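### 3.2 Sorting of produce and the choice of container
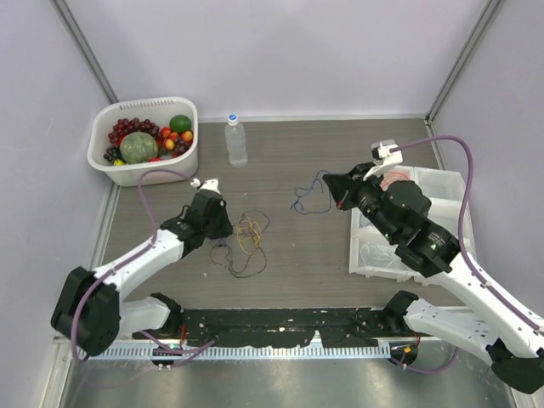

The way in which people put away fruit at home has received less attention than the way they buy it. In our first interviews in Iltstead, most of the households told us that they had "no system" for fruit. When we visited the same kitchens later, we found that almost all of them did have one, but they did not have words for it. For this section we use the notes of 283 visits, made by Covadonga Miranda and Stela Sandu, and the answers of 298 persons to the written form. The two groups overlap only in part, so we report them separately.

**Figure 4.** Plastic produce in a white basket with slotted openings along its upper rim: a green melon with netted skin, a lime and dark red grapes. A white translucent tray with compartments is on the right side of the table.

The first matter is the position of large fruit. In the visits, a melon was nearly always the piece which decided the place of all the others. Participants put it in first and then filled the space that was left, or they took everything out again when they noticed that it did not fit. Bustamante and Montoya call this "making room backwards", and we keep their term. Small round fruit, such as limes, was put where there was a corner free. Several participants said that a lime "looks after itself", and one of them, a retired baker from the Oren district, told us that she never remembers where she has put it.

Grapes are a different case. A bunch has no fixed shape, and it can be laid over other things or pressed against a side wall. Most people we visited knew that grapes should not be under anything heavy. However, the same people often placed them early, because the bunch was the first item to come out of the shopping bag. When we asked about this, they explained it by the order of the bag and not by the needs of the fruit. We think that this point deserves more study, and we return to it in Section 5.

The second matter is the container itself. In the written form we asked which kind of container people preferred for fruit that is to be eaten within the week. Open baskets with holes or slots were preferred by those who keep fruit on the worktop. Closed or shallow trays were mentioned mainly by those who use the refrigerator - often the same tray was used for leftovers on other days. The wish for air was named many times, but participants did not agree on what the air was good for. Some wrote that it keeps the fruit dry, others that it stops the smell of melon from passing to the rest.

We also observed that a container, once it is chosen, is seldom changed. Remedios Bustamante revisited a small number of the homes in November and found the same baskets in the same places, even where the owner had complained of them before. One participant had bought a larger one on a Saturday market and was using it for onions.

These observations have one clear limit. Our visits were made in the early evening, when the shopping had just been brought in, and we do not know how the fruit is moved during the following days. The diary study described in Section 3.3 was planned to fill this gap.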